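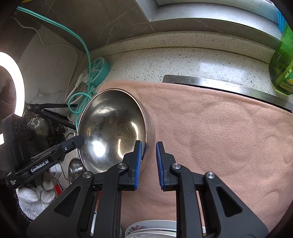

Unit 4: Scheduling a Two-Sided Series
Course notes, Dorota Sowa

Terms used in this unit

Series: a fixed set of matches between the same two teams.
Dead match: a match played after the series result is settled.
Turnaround: hours between the end of one match and the start of the next.

1. Length of the series

An odd number of matches avoids a tied series only if single matches cannot be drawn. In basketball this holds, as overtime is played until there is a winner. In field hockey and soccer it does not, and the rules must name a tiebreaker before the first match. Aggregate score is the usual choice.

The chance of a dead match rises with the length of the series and with the gap in strength between the teams. For a best-of-three between equal teams, the third match is dead half the time.

2. Venues and travel

Our working case is the Brestlow - Borkel series. The two towns are 363 km apart by road. Both teams travel by bus, and the organizer allows one trip in each direction. Under that limit the patterns home-home-away and home-away-away are allowed; home-away-home is not.

Where the deciding match may be dead, ticket terms should state whether it will still be played.

3. Match slots

A hall slot of 110 minutes was booked for each match. Warm-up is inside the slot. If play is expected to take 90 minutes, the remainder covers warm-up and clearing the floor, with no room for overtime. Book the next slot as well, or move the start time.

Exercise

Draft a five-match schedule for the same two teams under the same travel limit. State the tiebreaker, if one is needed. Bring it to the May session.

Reading: Jalali, chapter 4, sections on rest and turnaround.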